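Speaker notes: Small Objects, Other People's Kitchens
Talk by Kornél Fülöp, Jarkeo project

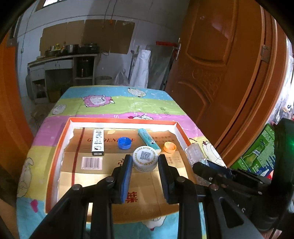 Last changed: August 3, 2024

Slot is 30 minutes including questions. Talk slowly. The Hivumcombe version ran over because I told the hinge story. Do not tell the hinge story.

OPENING (title slide stays up)

Thank them for coming. Say what Jarkeo does in one breath: people carry a gripper by hand, do an ordinary task with it, and we train a policy on what the gripper saw. Then let them look at the bottle cap for a bit.

Point out that the cap is held between two ribbed blue pads, and that everything I say for the next quarter of an hour is a consequence of those pads. They are softer than you expect and they lie to you about how well you are holding something.

Ask who has dropped a bottle cap this week. Wait for hands. There are always more than you think.

WHY CAPS

Caps are cheap, everyone has them, and they come in two moods: open side up and open side down. The blue one and the orange one in the lid are open side up. A gripper that has only practiced on the flat side will close on a rim with great confidence and get nothing.

White cap has a QR code on top. Someone will ask if we scan it. We don't. The model is welcome to find it interesting, and for a while in February it did, which is how we learned that a third of our early clips had the same brand of water in them.

WHY A BOX LID

Low walls, so things that roll stop rolling. Cardboard in the bottom with torn edges and big red print, which is a miserable background for anything small, and we wanted miserable. The first set we gathered at Sipos was on a clean gray mat. The policy was wonderful on a clean gray mat. (Pause. If no laugh, move on, do not explain.)

Same goes for the striped cloth with the sheep. I get more questions about the sheep than about the loss function. Answer: we let people use their own tables, and people own tablecloths.

NUMBERS

2,000 episodes kept. 659 thrown out. Read the second number first, it wakes them up.

Reasons for throwing out, most common first:
- hand drifts into view and does the work
- gripper closes before the clip starts
- operator fixes a mistake so smoothly that we can't tell what the mistake was

Spend time on that last one. We used to delete fumbles. Now we keep a fumble if the recovery is on the clip too, and we label where it begins. Labeling took 21 people and a shared spreadsheet, and I would like never to see either of those things in that combination again.

THE LONG THIN THINGS

Mention the teal stick-shaped package lying just behind the white cap. Long thin things next to round things are where the policy goes wrong. It aims for the gap and gets both. We asked operators to leave clutter closer together than felt polite. Most people tidy without noticing, so the instruction sheet now says "stop tidying" in bold.

Isen comparison goes in this section if there is time. There won't be. Keep it as the backup slide.

WHAT I'D DO DIFFERENTLY

Write down which way up every object starts. We guessed this later from the clips and it took weeks.
Change the cloth sooner.
Pay for the dull objects at the same rate as the fun ones. We paid extra for "interesting" and got nearly no plain caps for a month.

QUESTIONS I WILL GET

Does it work on wet things: badly.
Can we have the data: yes, once the faces and mail are blurred. Someone always leaves mail out.
Why not just simulate it: say something kind about simulation, then go back to the title slide and gesture at the cardboard.

Bring the spare adapter. Water, with the cap already off.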